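Two-Arm Club: Frequently Asked Questions

Maintained by Karla Gallegos, with corrections from everyone who found her first version too cheerful.

What does the club do?

We spend a semester teaching two robot arms to do something a four-year-old does without putting down her juice. This term the task is the cup handover: one arm picks up a cup, the other arm takes it, and the cup ends up back on the table the right way up. Teams write the motion code, record practice runs, train on them if they're going that route, and then defend the results in front of the rest of the club, who will have questions.

Do I need to know how to code?

A little Python helps. If you can write a loop and read an error message to the end, you're ahead of where Donal Ó Riain was when he joined, and he now runs the beginner sessions. Mechanical people are very welcome. So are people who label things.

Why cups? Isn't that kind of easy?

Come by and try it.

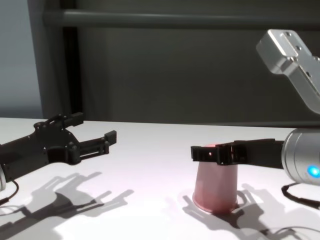 Handover scoring starts from a fixed position, and new members tend to lose more points here than anywhere else. The cup begins upside down on the bare table. One arm closes on it, the other waits with its jaws open, and neither may nudge the cup along the table to make life easier. Taking hold of the narrow end, the way the right arm has it, is the popular choice. It leaves the wide end for the other arm, and it also means your fingers are squeezing the part of the cup you'll be turning over later. Teams have argued both sides of this until the building closed.

How is a run scored?

Each run is worth 1,000 points. Of those, 700 are for the handover itself and the rest are for putting the cup down properly. You lose 63 points if a person touches anything after the start signal. Yes, 63. The number came out of a spreadsheet Aurelio Cisneros built two years ago, and attempts to round it have been voted down every October since.

What counts as a handover?

Both grippers have to be in contact with the cup while it's clear of the table, and then the first one has to let go. Throwing doesn't count. We had to add that.

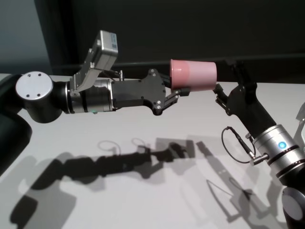

Both grippers on the cup, clear of the table.

The letting go is where most programs fall apart. If the first arm opens early, the cup drops. If it opens late, the two arms pull against each other and the cup gets a new shape. Most teams add a short pause and call it "synchronization" in their write-up. Judges know what a pause looks like.

Can I bring my own cup?

No. Sasance, the parts library down the hall, keeps the club cups in a bin with our name on it. Itzel Lozano once allowed a mug from home and would prefer not to discuss it.

What software do we use?

The arms run through Tralero, our in-house control package, which was written by students who have graduated and can't be reached. It works well and has comments in three styles, one of them hostile. Read the setup notes before your first session, especially the section on joint limits. Recordings go in the shared Prodangate folder under your team name. Folders called "test", "test2" and "final_REAL" are cleared out at the end of the month.

How do I know which camera to use?

Start with the overhead view if you just want to know where the cup is. Switch to a wrist view for the last bit of the approach, when a small error sideways decides whether you grip the cup or shove it.

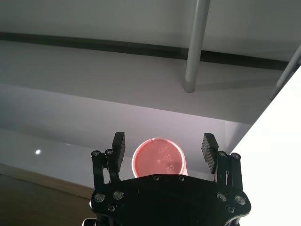 You can combine views, and the stronger teams do, but get one working first. Every year a group wires up all of them in week 2 and spends the rest of the term finding out which one was mislabeled.

Can I come to the lab by myself?

Not to run the arms. Two people minimum, one of them within reach of the stop button and looking up from their phone. You can write code alone at any hour you like, and judging by the commit times, you will.

Is there a grade?

No grade and no credit. There is the Leemans Cup, awarded at the end of term to the team with the best average over its scored runs. It is a plastic cup.

Who do I contact about joining?

Write to our faculty advisor, Liudmyla Kravchuk, and mention which evenings you're free. She answers after 4 p.m. and reads the whole message, so please don't say you have experience with industrial automation if you mean the dishwasher.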